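Furniture maker Prunorico will change the way it grades wood-grain tabletops in October, replacing its single appearance class with separate grades for color, grain direction and figure. The new sheet applies to all tops leaving the Grudska plant, including replacement parts.

Under the current system, a top passes or fails on one overall score. Dealers have complained that two tops with the same score can look mismatched when placed side by side. Prunorico logged 230 such complaints over the past year, most of them on dark finishes.

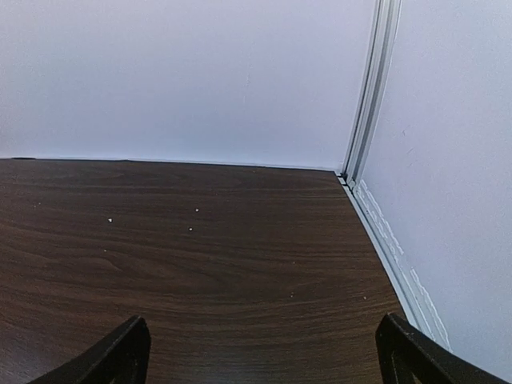
Dark brown top with reddish-brown bands and a knot-like figure left of center.

Color will be checked against a set of 17 reference panels, up from six. Grain direction will be recorded at both ends and at the middle of each top. Knots and knot-like figures will no longer lower the grade on their own, but their position will be printed on the label so that dealers can order matching pairs.

"Most of the returns were sound tops that had been paired badly," said Hilkka Ahonen, who manages grading at the plant. "The old score had no way of showing that."

Stock already in the warehouse — 4,000 tops — will be sold under the old class until it runs out. Dealers who want a regraded top from that stock can request one in writing and should allow 48 hours for a reply. Prices for standard sizes stay the same. Matched pairs will carry a surcharge, to be listed in the next dealer catalog.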